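I have been trying to write down my aunt's soup for most of the spring, and the trouble is that she never made it the same way twice. Jadwiga Wysocka (Aunt Jadzia to everybody, including the mailman) cooked by leaning over the pot and frowning at it. If the frown went away, we ate.

After she moved in with my cousin last December, I got her recipe tin. I was so excited to open it! I pictured neat little cards with a whole life of dinners on them. What I got was a bundle of envelopes, a warranty for a mixer, and one card that says "soup, the good one" with four words underneath — dill, potatoes, patience, salt. No amounts. The back has a phone number on it and the figure 1488, circled twice, and when I asked her about it she said it was either a raffle ticket or the price of a sofa.

So I've been calling her on Sunday afternoons with a pot on the stove and the phone propped against the flour. She asks me what it smells like. I say it smells like dill, and she says well, of course it does, what else, and then we talk about her knees for a while and something boils over.

I've made it 14 times now, and I want to put down what I have before I lose it again. Most of what I've learned has to do with shopping, funnily enough. She was very particular about potatoes and wouldn't buy them in a bag, and she'd stand there turning each one over while I hung on the cart and begged to go look at the fruit. I've turned into the same kind of shopper, I'm afraid, and I come home with a bit of everything and put it all out together on the table.

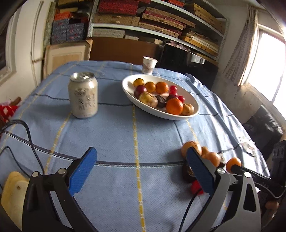

## The soup, as far as I know it

Start with butter, more than you think, and one onion cut small. Let it go soft and sweet without any color on it. Then the potatoes, peeled and cut up about the size of a walnut (her measurement, and she did mean in the shell), and enough broth to cover them with two fingers to spare.

Now you leave it alone. I used to stir the whole time and ended up with paste. When a potato gives in to the back of a spoon, mash a few against the side of the pot and let the rest be. Stir in sour cream off the heat, then a big handful of dill, then salt, then taste it and add the salt you were too shy to add the first time.

My neighbor Tien-fu Chien came over for batch number nine and asked if he could put white pepper in his. I told my aunt, fully expecting a lecture, and there was a long silence on the line. "How much pepper?" she said. She's been putting it in hers ever since, and my cousin tells me she's been taking credit for it too.

I still need to ask her about the caraway. Some weeks she swears by it, other weeks she's never heard of such a thing. I'll call on Sunday.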